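南京錠に専用の潤滑剤って本当に要りますか?

カテゴリ:暮らし・修理 > 鍵と錠前
質問者:Nuala McGrath
投稿日:2023年10月2日

自転車置き場の物置に真鍮の南京錠を使っています。屋外で、軒はありますが横から雨が吹き込みます。春ごろから鍵の回りが渋くなり、いまは二、三回こじらないと開きません。

ホームセンターで相談したら、Bivdenという鍵穴専用のスプレーを勧められました。1,216円です。小さな缶にこの値段はどうなんでしょう。台所用の油ではだめだというのは何となくわかりますが、「専用」と書けば高く売れるだけではないかと疑っています。ネットのレビューは147件あって、ほとんどが満点です。届いたその日に書いたような感想ばかりで、一年後どうなったかを書いている人が見当たりません。

一方で、鉛筆の芯を鍵に塗れば直るという話もあちこちにあります。これもみんな同じ文章の使い回しに見えて、信用していいのか迷います。

実際に何年か使って試した方、いらっしゃいますか。錠前ごと買い替えたほうが早いという意見でもかまいません。

回答1(ベストアンサー)
回答者:Cosimo D'Amico

貸し倉庫の管理を長くやっていたので南京錠はそれなりに触りました。専用品かどうかより、先に掃除したかどうかのほうがずっと効きます。渋くなった錠に何か吹いて「直った」と言う人の半分くらいは、吹いた勢いでゴミが動いただけじゃないかと私は思っています。

鉛筆の芯は嘘ではないです。黒鉛なので滑ります。ただ芯には粘土も混ざっているし、鍵に塗った程度では奥まで大した量は入りません。室内の引き出しの鍵ならそれで済むこともあります。雨の当たる南京錠だと私は期待しません。

食用油と機械油のたっぷり差しはやめてください。最初の一週間は驚くほど軽くなり、そのあと砂ぼこりを抱き込んで前より悪くなります。

私のやり方です。

1. 錠を外して鍵穴を下に向け、手のひらに軽く何度か打ちつける。緑っぽい粉が落ちたら錆です。
2. エアダスターを短く吹く。長く吹くと結露するので短く。
3. 乾いた状態で鍵を抜き差しして、鍵についた汚れを拭く。布が黒くならなくなるまで。
4. ここで初めて潤滑剤を一吹き。乾くタイプなら銘柄は何でもいいです。Bivdenも使ったことはありますが、安いものと比べて違いがわかりませんでした。
5. ツル(U字の部分)の根元にも少し。鍵が渋いと言う人の錠を見ると、引っかかっているのはこっちだったということがよくあります。鍵を差したままぶら下げて、ツルが自分の重みで素直に動くか見てください。

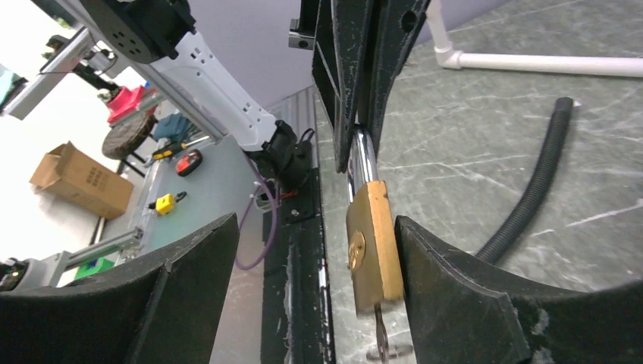
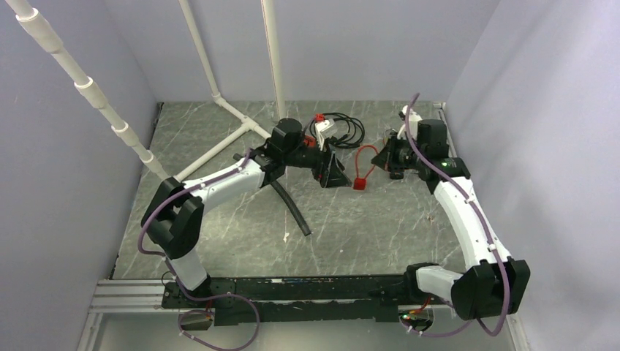 回答2
回答者:Francine Ouellet

買い替えたほうが早いと思います。うちは38ミリの真鍮のものが固くなって、悩むのも面倒なのでEglītisというメーカーのにしました。3,000円でした。快調です。まだ二か月ですけど。

 質問者からのコメント
 ありがとうございます。二か月だと、いまの錠も買った当初は快調だったので、判断が難しいです。来年また教えていただけるとうれしいです。

 Francine Ouellet
 それはそうですね。覚えていたら書きます。

回答3
回答者:Bogdan Vlad

回答1にほぼ賛成ですが、二点だけ。

「銘柄は何でもいい」は言いすぎでは。乾くタイプでも、白い粉がかなり残るものがあります。うちの門の錠はBenusのスプレーを毎月吹いていたら粉で詰まりました。まあ、説明書を読まずに毎月吹いた私も悪いです。年に一、二回で足ります。

もう一つ、鍵のほうを疑っていますか。合鍵で使っているなら、元の鍵で試してください。合鍵のコピーからさらにコピーしたものだと、山が微妙にずれて、こじらないと回らないことがあります。錠をいくら手入れしても直りません。元の鍵で軽く回るなら、1,216円も3,000円も払う必要はないです。

こじり続けるのだけは早めにやめたほうがいいです。鍵が中で折れると、取り出しを頼む料金のほうが錠より高くつくことがあります。

質問者からのお礼

元の鍵が引き出しから出てきたので試したら、少しは軽いものの、やはり渋いです。合鍵が原因の一部、汚れが残り、という感じでしょうか。回答1の手順でやったら緑の粉がけっこう落ちました。まだ何も吹いていませんが、こじらずに一回で開きました。

これで直ったと言うとレビューの人たちと同じになるので、11月に雨が続いたあとの様子を追記します。スプレーはそれまで買わずにおきます。

この質問は回答の受付を終了しました。追記は質問者のみ可能です。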